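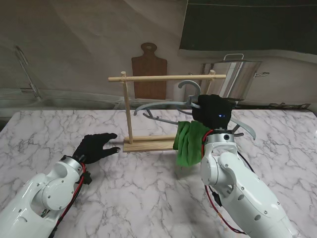 Teinture domestique

La teinture domestique est l'ensemble des procédés par lesquels on colore des textiles à la maison, en petite quantité. Elle se distingue de la teinture artisanale, qui est exercée comme métier. Elle concerne surtout le coton, le lin et la laine - les fibres synthétiques prennent mal la plupart des colorants vendus au détail.

Procédé

Le tissu est d'abord lavé, puis mouillé complètement. On le plonge ensuite dans un bain chaud, dans une marmite assez grande pour que l'étoffe puisse bouger librement. L'acier inoxydable est souvent préféré, car il ne modifie pas la couleur, alors que le fer la rend plus sombre. Pour la laine, la température monte lentement jusqu'à environ 84 °C.

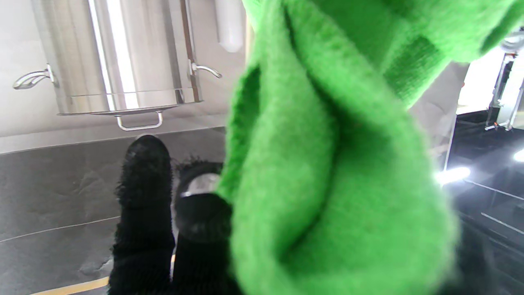

Séchage

Après le rinçage, la pièce est séchée à l'ombre, à plat ou sur un cintre en plastique. Le métal non protégé peut laisser des traces de rouille.

Dans la littérature

Le manuel d'Emiliano Barajas, Les Bains d'Ayala (304 pages), décrit 30 recettes végétales, dont cinq à base de pelures d'oignon.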